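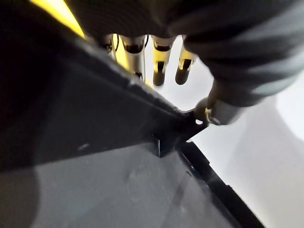 Drastby fits yellow sorting benches at Clulthorpe

June 7, 2026

Drastby has finished fitting the first of its Cele sorting benches at the Clulthorpe parts store. The bench replaces a mixed set of desks and trolleys in the returns area, which handles 4,000 small parts a week. A further 12 are on order, with delivery to the Hevwood site planned for later in June.

The Cele is a long table with an open front and a recessed lower shelf. The top is divided into panels, so a damaged section can be lifted out and changed without stripping the whole bench. Working height is 83 cm.

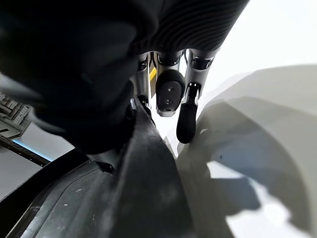 Photo: Drastby

Black open-topped trays stand in a row along the top. Each has a low rounded end and a taller, flared back, and they are set at even spacing – one tray to one part type. Small items waiting to be sorted go on the shelf below, in line with the trays.
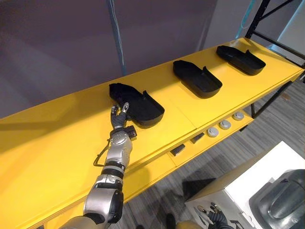

Labels will be added to the front edge once the part list has been agreed. Until then staff are working from a printed sheet, and mixed returns are still being held in the old cage for checking.

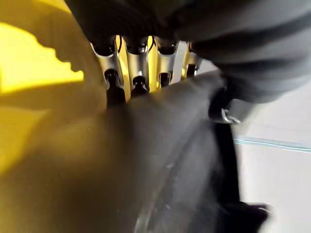

Colour was settled after a trial of 4 paint samples under the store's own lighting. Drastby wanted a shade that would show up dark parts against the bench. The yellow chosen is brilliant in direct light and drops to a muted, olive tint where a shadow falls across it. A matt finish was tested and rejected – it marked too easily.

Hevwood will take the same colour and tray layout. Fitting there is to be done bay by bay, starting with goods in.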